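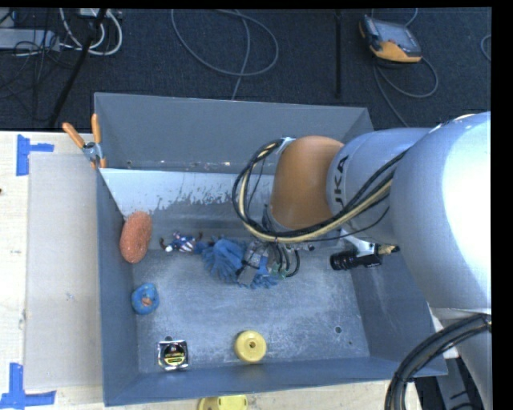 12ページ

発表者用ノート
機械に家事と現場の雑用はどこまで任せられるか
2020年1月10日
話し手:エステラ・オレジャナ(ベルカディ 作業自動化担当)

はじめに(3分)

名前と所属だけ言って、すぐ本題へ。経歴のページは飛ばす。

今日話すのは、組立や溶接のような決まった工程のことではない。片付け、仕分け、拭き掃除、部品を元の棚に戻す、といった、仕事の名前すら付いていないような作業のこと。家では家事、工場では雑用と呼ばれている。機械がこれをできるようになったのかとよく聞かれる。私の答えは「一部はできる。ただし任せきりにはできない」。この答えを最初に言ってしまう。

表紙の写真について(2分)

表紙に戻して話す。金属の箱の中に、種類の違う物が散らばっている。青いふわふわしたはたきのような物、巻尺、小さな人形、ドーナツのような形の青い輪。グリッパーは青いふわふわの上で下を向いている。

会場に聞く。「この中で一番取りにくいのはどれだと思いますか」。手が挙がるのを少し待つ。巻尺と答える人が多いはず。角があって表面が光るので、深度カメラの値が抜けやすいのは確か。ただ、つかむ場所は決めやすい。ふわふわした物は逆で、見えている輪郭と実際に力をかけられる場所が一致しない。毛先を挟んでも持ち上がらないことがある。芯がどこにあるかを推定しなければならない。

壁の話もここで。箱の壁は斜めになっていて、隅に寄った物を取ろうとすると、指より先に手首やケーブルが壁に近づく。左の奥の隅を指す。赤みのあるオレンジ色のスポンジのような物が壁に寄りかかっている。人間なら指先でちょっと手前に倒してから取る。この「ちょっと」を動作として書くのが面倒。

現状その一:取り出し(5分)

ベルカディで行った試験の数字を出す。混ざった日用品を箱から一つずつ取り出して隣の箱に移す作業。試行は1,134回、そのうち一度で取れたのが838回。残りは空振り、途中での落下、動作計画が立たずに停止、のいずれか。

この数字の読み方で必ず質問が出る。先に言っておくこと。

・成功は「隣の箱に入った」で数えている。向きや置き方は問うていない。
・物の入れ替えは人がやった。並べ方は無作為だが、人の癖は残る。
・二度目の試みで取れた分は、838回に入れていない。

四回に一回くらい取り損ねる、と口で言い直す。倉庫の取り出しなら、やり直しを入れれば使える現場もある。台所ではどうか。落ちた物がコップなら、やり直しはない。

現状その二:柔らかい物(4分)

布巾、手袋、はたき、ビニール袋。サナー・ラガブのまとめた失敗の記録から引く。空振りの内訳を見ると、柔らかい物に偏っている。吸着パッドは毛や織り目で空気が漏れる。二本指は挟めても、ほかの物まで一緒に引っ張ってくる。

対策として試したのは2つ。指の先をゴムで覆うことと、持ち上げた直後に一度止めて重さを確かめること。後のほうが効いた。余計な物が付いてきたと分かれば、その場で下ろせる。そのかわり一回の動作が長くなる。

タオルをたたむ実演映像を見せてほしいと頼まれることがあるが、今日は用意していない。早送りの映像はこの話には向かない。聞かれたらそう答える。

現状その三:工場の雑用(5分)

フンビルの工場の話。エッサム・タヒリの班と一緒に、終業後の工具の戻しを見た。作業台に残った工具や測定具を所定の引き出しに戻す仕事で、人がやれば大した時間はかからない。

機械にやらせるとき、つかむ動作は思ったほど問題にならなかった。困ったのは次のようなこと。

・引き出しが少し開いたままになっている。
・工具の上に図面やウエスが載っている。
・置いてあるのか、まだ使うつもりなのかが分からない。

三つ目はゆっくり話す。巻尺が台の上にあるとき、片付けるべきかどうかは見た目では決まらない。班の人は「あれは明日の朝すぐ使うから置いてある」と言う。機械にその情報はない。結局、台の一角に線を引いて、そこに置いた物だけを機械が戻すことにした。

つまり人のほうが置き方を変えている。これを失敗と見るかどうかは会場に任せる。私は、食洗機を使うときに皿の並べ方を覚えるのと同じ程度の譲歩だと思っている。ただ、アネル・ラデベは反対の意見で、線の中に運ぶ手間があるなら引き出しに入れるのと変わらない、と言っている。これも紹介する。台から引き出しが近い現場では、彼女の言うとおりになる。

費用と手間(3分)

腕の価格の話は短く。質問が出たら答える程度でよい。見落とされるのは、そのまわりの手間のほう。

ケーブルの取り回し。手首を大きく回す動作が続くと、束ねたケーブルが引っ張られる。表紙の写真でオレンジ色の関節のまわりにケーブルが輪を描いているのを、もう一度見せてもよい。余らせれば箱の縁に当たるし、詰めれば動ける範囲が狭くなる。

箱の固定。腕が壁に触れたとき、箱がずれると座標が全部ずれる。うちではクランプで押さえ、台に目印のテープを貼る。安い方法だが、忘れると半日つぶれる。

教え直し。新しい物が増えたときに誰がやるのか。ブロルターの導入例では、最初の年に77品目を追加していて、作業はヨランディ・フィッサーがほぼ一人で受け持った。家庭でこの役をする人はいない。

家庭向けの見通し(4分)

ここは断定しない。掃除ロボットがうまくいったのは、床という平らな場所だけを相手にしたから。棚の上や流しの中になると条件が一気に増える。

私が近いと思っている順に言う。

・決まった箱から決まった種類の物を出す
・床に落ちている物を拾って一つのかごに集める
・乾いた食器を棚に戻す
・洗濯物をたたんで、家族ごとに分ける

最初の項目は今でも条件次第でできる。二番目は物の種類を絞れば試せる。三番目から先は、家の人が横で見ている前提でなら、という話になる。年数を聞かれても言わない。去年の4月の講演で言ってしまい、あとで何度も引用された。

ゾルテナードの担当者が会場に来ていたら、食器の件はそちらに振る。あちらのほうが試験を重ねている。

質疑の準備

「人を減らせるか」
工具戻しの例では減っていない。終業後の残業が短くなった。それ以上のことは測っていない。

「学習用のデータは足りているのか」
つかめた例は集まる。取り損ねた例に原因まで付いているものが少ない。サナーの記録もほとんど手書きのメモから起こしている。

「人の手に似せたハンドのほうがよいのでは」
指が増えると壊れる場所も増える。今の段階では二本指と吸着を持ち替えるほうが扱いやすい。ただし柔らかい物については分からないと答える。

「安全柵なしで動かせるか」
速度と力を落とした機種なら可能な場合がある。持っている物が刃物なら話は別。現場ごとのリスク評価をすること。

時間が余ったら、失敗の記録から落下の例をいくつか読み上げる。余らなければ連絡先の画面を出して終わる。配布資料は受付の机に置いてあると伝える。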